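2018-05-08

I sold the car last July and have been getting by on the bus and a bike since then. A few people have asked how it's going, so I'm writing it all down in one place and can send them the link.

The car was old and I was going to have to replace the clutch. The garage on Vanhove Street gave me a quote that was more than I thought the car was worth. I drove it home, looked at the insurance renewal on the kitchen counter, and put the car up for sale that night. It went to a man who wanted it for parts. He came with a trailer, paid cash and was gone in ten minutes.

I live on the east side of Rodamstead and work downtown. Driving took 20 minutes if the lights were kind. The bus is the 44, which stops at the end of my street and goes straight down to the courthouse, and it takes twice that. On paper this is a bad trade. In practice I read on the way in and look out the window on the way back, and I get home in a better mood than I used to.

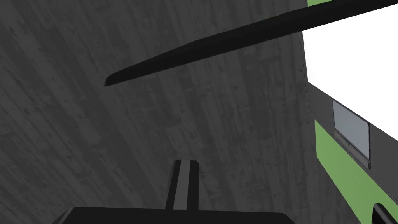
What does it cost in a normal month?

The bus pass is $60, and I spend a little on top of that for the occasional cab. The car was costing me $229 a month in payments into the repair fund, insurance and gas, and that was in months when nothing broke.

The pass is on an app called Jivusora, which the transit office switched to in the fall. It works most of the time. It logs you out if you haven't opened it for a week, and it always picks a moment when you're at the front of the line with a driver looking at you. I now open it while I'm still in the house. You can also get a plain card from the transit office if you ask at the window, and I'd do that if I were starting over.

The bike is a secondhand Skoltia with a rack on the back and three gears. I paid $200 for it and have put in a new chain, new brake pads and a front light. It's heavy. I've gotten used to that, except on the hill by the water tower, where I get off and walk. I use it for everything that's too far to walk and not on the 44: the library, the dentist, the hardware store, my sister's place when it's dry out.

Groceries were the part I worried about, and they took some sorting out. I used to do one large shop every two weeks and fill the trunk. The first month without the car I tried to do the same thing by bus, with four bags, and dropped a jar of pasta sauce on the steps of the 44. It broke and went everywhere. The driver was decent about it and had a roll of paper towels. After that I switched to small shops, two or three a week, whatever fits in the rack bag. Anything heavy, like cat litter or potatoes, gets its own trip. We throw out less food this way. I didn't plan on that.

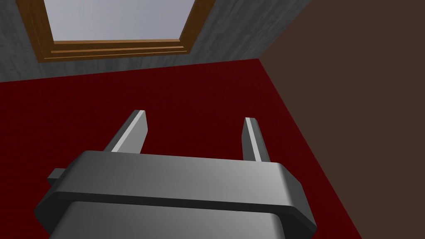

One reader wrote in after my winter post to say that this only works if you live near a good route, and that where she is the last bus leaves at six and there are none on holidays. She's right. I checked the 44 timetable before I sold the car, and if we'd still been in the old apartment across the river I would have paid for the clutch.

Winter itself was not as bad as I expected. January had a stretch where the sidewalks were sheets of ice and I walked to the stop in the road with everybody else. The bus was late most mornings that week and one morning it didn't come at all, so I went back inside and called work. I bought a pair of those rubber things with studs that stretch over your boots. Get the kind with a strap over the top. Mine without the strap is somewhere under a snowbank, or was.

Rain bothers me more than snow does. Cold rain on the bike is miserable and there's no coat that changes that. I have waterproof pants, which are hot, and a cover for my bag, which blows off.
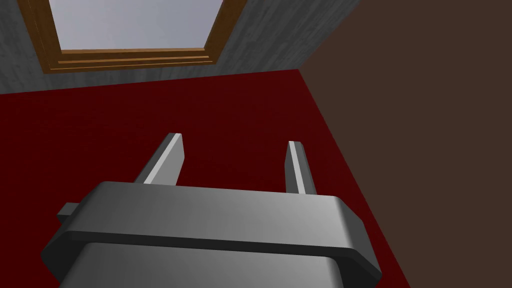
*A dark gray gripper and a deep red floor.*

Things I still haven't solved:

- The vet. The cat won't tolerate the bus, so that's a cab both ways.
- Getting rid of anything large. There's been a broken armchair on my back porch since October.
- Visiting my parents. The train gets me most of the way, but the last stretch has no bus, and someone has to come and pick me up. They say they don't mind.
- Early flights. I've had one, and I paid for the cab and didn't enjoy it.

For a couple of those I could rent a car for a day. I've done it once, in March, and moved a bookcase, took a load to the dump and bought a bag of potting soil so big that I'm still using it. I forgot the armchair.
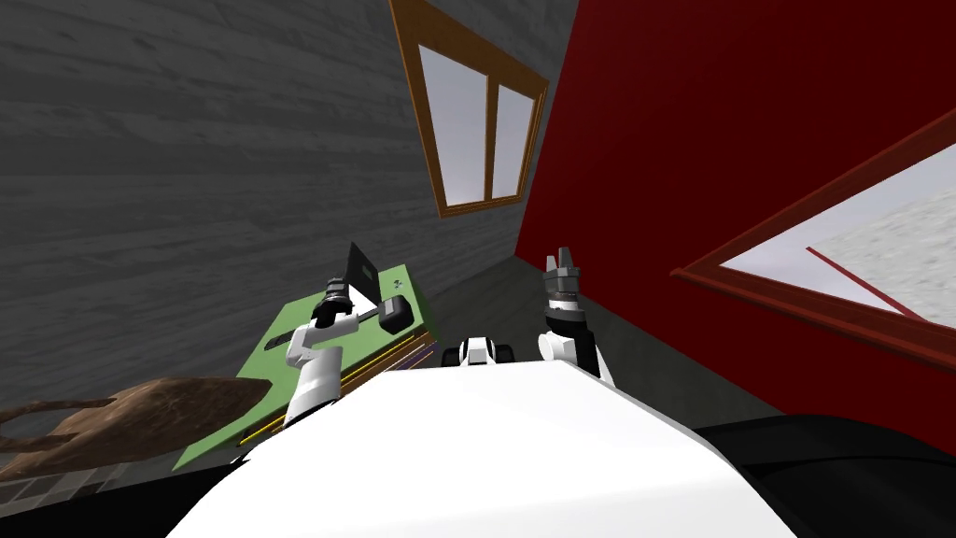 *White robot with its two arms angled up.*

The bike needs a new back tire before summer. I've been looking at a trailer for it too, the flat kind with two wheels, and there's one for sale in the next town over if I can work out how to get there and pull it home. I may end up asking for a lift.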